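How to clean and store artificial flowers

Silk and plastic flowers last for years if the dust is kept off them. Once it mixes with kitchen grease or candle smoke it turns sticky, and a quick shake will not shift it. Plan on cleaning every 3 months in a kitchen or hallway and twice a year elsewhere.

You will need a soft make-up brush, a hairdryer with a cool setting, a washing-up bowl, mild washing-up liquid and an old towel.

Dry cleaning

Take the arrangement apart and lay the stems out with space between them. Sort them by material, as plastic can take water and most fabric can't. Brush each flower from the centre outwards, then do the leaves, top and underside. Finish with the hairdryer on cool, held at arm's length. Hot air loosens the glue that holds the petals on.
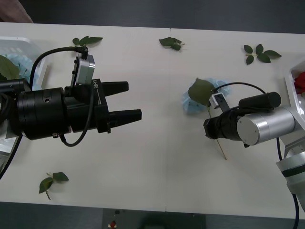
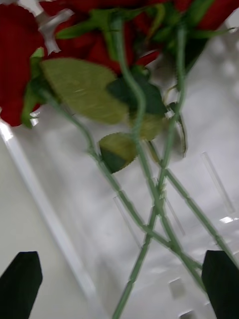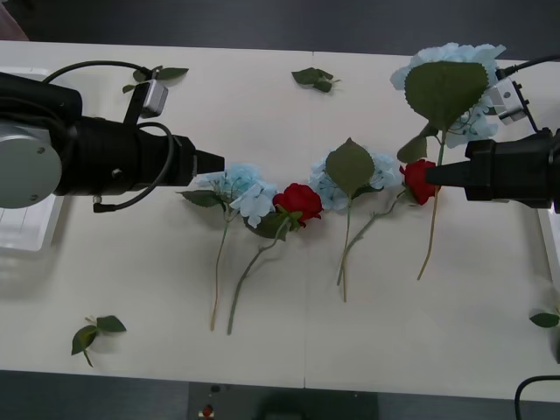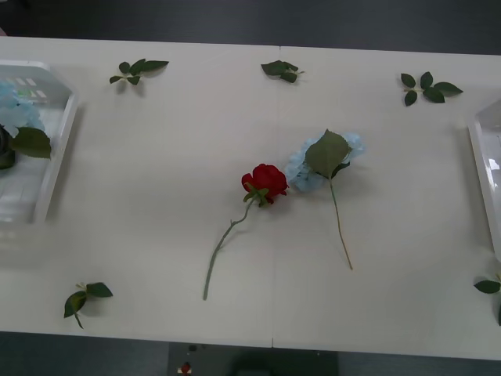 Artificial flowers and leaves

Washing

Test for colour first. Dab the back of one leaf with a damp cotton bud and wait a minute. If dye comes off on the cotton, stick to dry cleaning. Reds and dark purples are the worst for this.

If the test is clear, fill the bowl with cool water and add 2 drops of washing-up liquid. Hold the stem and swish the head for a few seconds. Don't soak it. Rinse in clean water, shake gently and lay the flower on the towel. Keep the cut end of the stem out of the water – the wire inside rusts and the stain creeps up through the covering.

Leave everything to dry overnight, away from radiators. Thick roses can take longer, so press a bit of tissue between the inner petals to check.

Creased petals

Hold the petal in the steam from a kettle for a moment, then smooth it between finger and thumb. Wear a glove. For leaves that have popped off, push them back on to the stem and add a dot of clear glue if they feel loose.

Storing

Wrap each head loosely in white tissue and lay the stems flat in a lidded box, no more than 12 to a box. Bin bags crush them. Lofts get too hot in summer, so the bottom of a wardrobe is better. Label the end of the box, and put the heaviest blooms at the bottom.

Reshma Maluleke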